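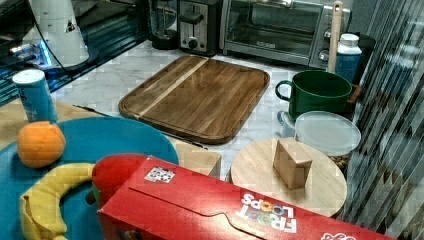

Fri 21 December

The manager of Besard has run the after-school room for long enough to have heard most promises, and she asked that her name be left off this piece. "The parents know who I am," she said. "The people selling things to me don't need any help finding me."

We met on the last afternoon of term. I had come to ask about Padetti, the booking and "learning journal" app that a good many nurseries and holiday clubs have taken up this year, and which Besard dropped in December after one term. I had read the brochure beforehand. It promises calmer pick-ups, closer families and more time with the children, and I wanted to know which of those had turned up.

"The bookings part was fine," she said. "I'll give them that. Parents could see which days they had and they stopped ringing me during tea. If it had been only that, and a third of the price, I'd still have it."

The journal was the trouble. Staff were asked to post updates on each child, with a tag from a list saying what the child had been learning. By the end of term the room had put up 1,343 posts. She knows the number because Padetti sent it to her in a congratulatory email.

"I went through them one weekend. It was the same thing over and over. 'Enjoyed the sand today.' 'Explored textures.' That's the sand again. If you've got a tablet in your hand you are looking at the tablet, and there's a four-year-old next to you trying to tell you about a worm."

I put it to her that many parents like the updates, and that somebody at work all day might reasonably want to know about the sand. She didn't argue with that.

"Some loved it. One mum was quite cross when we stopped. But I asked the others what they'd read and most of them had opened it for a week or two. They want to know if she ate and if she cried. I can tell them that at the door."

What did it cost? The set-up fee was 300 pounds, and then a yearly charge of 1,000, which she had paid up front for a discount. She has asked for part of it back. So far she has had a link to a help page.

She is hardly kinder about Gralletine, the training firm that came in to show her team how to use it. The session lasted 3 hours, and a good part of that went on a slide show about why play matters. "To people who do it every day," she said. "I had someone in that room who's been on the floor with toddlers since before the trainer could drive."

Here I should say that I have my own doubts about how neat all this is. One room's bad term is only one room's bad term. Lūse, the forest group across the park, uses the same app and has no plans to leave. I rang them. The woman who answered said their staff do the posts together at the end of the day, without photos, and that it takes ten minutes. She also said they had never used the learning tags — "we just left them blank and nothing happened."

I passed this on at Besard. There was a pause.

"Well, we were told they were compulsory," the manager said.

By whom? She thought it was the trainer. She went to look for the handout and came back without it.

For next term she has gone back to a paper diary by the door and a shared calendar for the bookings. I asked whether that would last, given that the waiting list is longer than it was and the phone has started ringing during tea again. She said she had been sent details of two other systems and hadn't opened either.

"Ask me at Easter," she said. "I might be eating my words. But I'd want to try it for a month first, with my own staff, and not pay anyone till the end of it."

Padetti did not answer the questions I sent. Gralletine replied to say that its sessions are rated highly by those who attend, and attached a form so that I could book one.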